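Ponddale switched our break room kitchen over to Prindinora in June, so breakfast prep runs itself now. I used to spend the first 6 minutes of my shift wiping crumbs and chatting with whoever was waiting on toast.

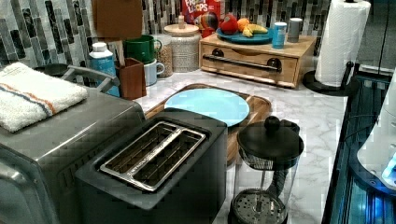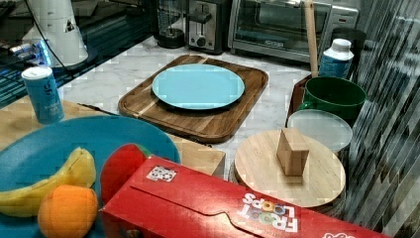
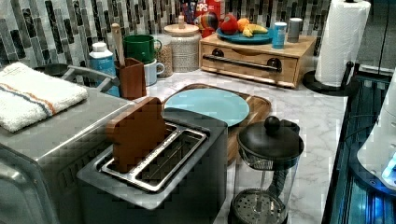 I do miss the chatting! My job is mostly watching and restocking these days (bread, fruit, more bread), and I got two days of training for it. The pay's the same, my feet hurt less, and I still can't decide if I like it.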